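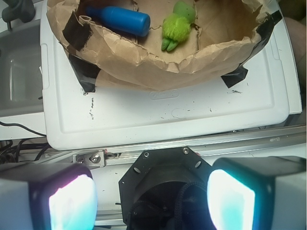 Drusetti app stuck on old city after update

Asked by Man-sik Seok, 12 March 2022
Tags: phone apps, widgets, location

Hello everyone. I use the Drusetti weather app on my phone since December and I was very satisfied with it until the last update. Now the widget on my home screen shows always the same city, Irix, where I was only for a short work trip. I live 58 kilometres from there and the weather is quite different, because we are on the other side of the hills.

When I open the app itself, the first page is correct. It shows my own town, the right temperature and the hourly rain. Only the widget is wrong. I have already tried these things:

Restarting the phone.
Removing Irix from the list of saved cities. The widget still shows it.
Pulling down to refresh, which works in the app but does nothing for the widget.

I don't want to delete the whole app if it is possible to avoid it. I have 40 saved cities (my family and my old colleagues live in many countries) and I arranged them in an order that took me a long evening. Is there a way to reset only the widget? And does anybody know if the list is stored in the account or only on the phone?

Viewed 2,807 times

3 answers

Findus
Accepted answer

The widget keeps its own location setting, separate from the app. The update changed how this is saved, so the old value stays there even when you delete the city from your list. Please try it in this order:

Press and hold the widget until the menu appears, then choose Edit widget.
Tap the line with the city name. Choose any other city from your list, not Current location yet.
Close the menu and wait until the widget changes.
Open the same menu again and now choose Current location.

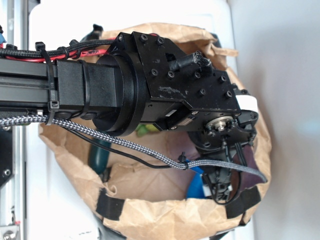
If you go directly to Current location in the first step, on my phone it jumped back to the old city after a few minutes. I don't know the reason, but with the other city in between it has stayed correct.

Check also the location permission in the phone settings. The widget needs the permission "Always". With "While using the app" it can only read the last position that the app has saved, and this can be quite old.

About your second question – the list is stored on the phone unless you have made an account. Go to Settings, then Backup, and look whether there is an email address. If the field is empty, please export the list before you delete anything.

Ansari

same problem here. I just deleted it and installed again and it was fine, took 5 minutes. but I only have two cities so ok

Guest

Which phone do you have? On mine there is no "Edit widget", I have to remove the widget and put a new one. The big widget with the background picture was also using a lot of battery so I changed to the small one.

Comments on the accepted answer

Man-sik Seok: Thank you, Findus, this was the solution. I had the permission on "While using the app", I think the update has changed it. The backup field was empty – so I exported the list first, as you wrote. The widget now shows my town and it has followed me correctly to the coast and back.

Findus: Good to hear. Keep the exported file somewhere outside the phone too.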